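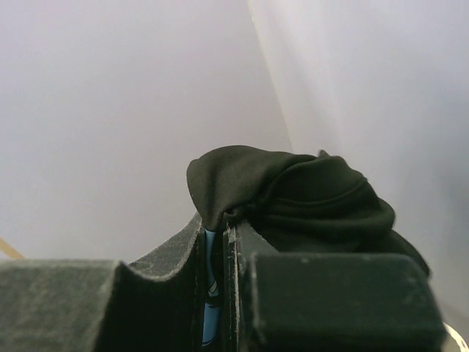

Why do people stop wearing clothes that still fit them? Most often a small fault, such as a lost button or a split seam, sends the garment to a pile for mending, and it stays in the pile so long that its owner learns to live without it.

Figure 3. Dark olive-green cloth, bunched.

4. The mending pile

4.1 What we mean by a pile

Everyone we spoke to in Hundania knew what we were asking about before we had finished the sentence. Some kept their mending in a bag on the back of a door, others in a drawer, on a chair or at the bottom of a wardrobe. Two households had given it a name. We use "pile" for all of these, whatever their shape, and we count a garment as belonging to one if its owner said it was waiting for a repair that they or someone else in the home meant to do.

That last part matters. A shirt put aside for the rag bag is finished with, and its owner will say so without much feeling. A shirt in the pile is still, in its owner's mind, a shirt. People described these clothes to us in the present tense ("it's my good one for the garden") even when they had not been worn for several winters. We found this moving, and it changed the way we ran the rest of the study. The original plan had been to record faults and repairs only. After the first visits we added a set of open questions on how people talked about each piece, and much of this section rests on the answers.

Across the 38 households we logged 491 garments. Each was given a card with the owner's own words for it, the fault, the fabric as far as the label or the owner could tell us, and the date it was last worn if anyone could remember. Very few could. Most people placed the last wearing by an event: before the new baby, the summer of the boiler, when we still had the dog. We kept those answers as they were and did not try to turn them into months.

4.2 Small faults, long waits

We went in expecting that the worst damage would wait longest. It seemed a fair guess. A big tear takes skill, time and perhaps a patch, whereas a button takes a needle and a few minutes in front of the television. What we found was much more interesting! The quick jobs were the ones that sat at the bottom. Large tears tended to be dealt with soon, either by a proper repair or by a decision to let the garment go. Missing buttons, dropped hems and short splits along a seam stayed put.

Our reading is that a big fault forces a choice and a small one does not. A coat with its lining hanging out cannot be ignored, and it is easy to justify a trip to a repairer for it. A cardigan that has lost its third button can be dealt with any evening, and so it belongs to no evening in particular. Several people told us they felt silly paying for such a little thing, and just as silly for not having done it themselves. One man had three pairs of trousers in the pile with the same dropped hem, and had bought a fourth pair while the first three waited.

There is a second reason, which came up so often that we added it to the coding sheet halfway through: matching. To sew on a button one needs a button, and to take up a hem one needs thread that will not show. Black, white and navy were rarely a problem. The colours between were. Olive, rust, plum and the softer greys all gave trouble, and olive was the one people grumbled about most, as it seems to turn brown under a lamp and green by a window. Thread bought for a garment from memory was usually wrong. A seam allowance is a better guide than the outside of the cloth, which may have faded, but few of our participants had ever thought to look there, and they were delighted when it was pointed out.

4.3 How cloth is stored in a pile

Piles are not folded. This sounds too obvious to put in a paper, yet it has real effects on what happens next. A folded garment shows its owner what it is; a bunched one (Figure 3) shows a colour and little else. When we asked people to tell us, before looking, what was in their pile, they named the pieces on top with confidence and then began to guess by colour. "Something green" was a common reply. Once the pile was opened out on a bed or table there were nearly always surprises, most of them happy ones, and in some homes a garment was put straight on.

Bunching also hides the fault. A small split disappears among creases, and a person who picks up the piece must hunt for the damage before they can mend it. We watched this search take longer than the repair that followed. Some experienced menders had a simple answer, taught to them by a parent or a neighbour: put a safety pin or a loop of bright thread through the spot at the moment the fault is noticed. Homes where this was the habit had livelier piles, with things going in and coming out again. We cannot say that the pin caused this. People who pin may simply be people who mend. Still, the habit costs almost nothing, and we tried it with some of the other households in the second round of visits, described below.

Creasing itself did less harm than owners feared. Cottons recovered with a wash and a press. Heavier weaves kept a faint line for longer, mostly at the elbow or wherever a sleeve had been trapped under something else. Elastic was another matter. Waistbands that had gone into the pile with one fault sometimes came out with two, the stretch having gone while the garment waited.

4.4 The second round

In August we returned to every household that would have us and offered one of two things. The first group was given a pin tin and a card of mixed thread made by Trestura, chosen to cover the in-between colours. The second was given a voucher for a repair at either Junus or Ng, the two shops in Hundania that still take in small jobs. Both shops agreed to accept anything, down to a single button, without comment. This was at our request. Fear of looking foolish at the counter had come up in a good many of the first interviews.

The tin and thread were used quickly and with evident pleasure. Participants sent us notes and messages that we had not asked for, often about pieces they had forgotten they owned. The vouchers moved slowly. People meant to use them, and put them somewhere safe, and the safe place was very often the pile itself. When they did reach the shop, they tended to bring a single larger item and leave the buttons and hems at home, even though they had been told small jobs were welcome.

We do not take this as a mark against repair shops. The staff at both were generous with their time, and the work they returned was lovely. It does suggest that the step from home to counter is a bigger one than the price alone would explain, and that any scheme built on vouchers should think hard about that step. One participant proposed that a repairer might sit in the library for a morning and take in whatever people had on them. We think it a splendid idea and would be glad to see it tested.

4.5 Talking about the pile

The open questions brought out a good deal of guilt, nearly all of it mild and much of it funny. People apologised for their piles before showing them. They apologised to us, to the clothes and, in one home, to a mother who had been a dressmaker and whose sewing box stood unopened on the shelf above. What they seldom did was describe the pile as a sign of care, although to our eyes it plainly was one. Each piece in it had been judged worth keeping.

Interviews were coded by Hwa-young Kwak and Seo-ah Sun, working apart and then comparing notes. They disagreed most over statements of intent. "I really must do that one" was read by one coder as a plan and by the other as a kind of farewell, and both readings turned out to be right for some garments. After discussion, such remarks were placed in a group of their own, and the full wording is kept in the appendix so that readers can judge for themselves.

4.6 Limits

Our households came forward in answer to a notice, and people with no interest in mending are unlikely to have replied. All lived within reach of the same two shops. We also changed what we were measuring simply by asking about it — several piles had been tidied before we arrived, and at least one had been mended in full the night before, which pleased everybody except the person holding the recording cards. Children's clothes were left out of the log, as they are outgrown so fast that a long wait means something quite different, and they deserve a study of their own.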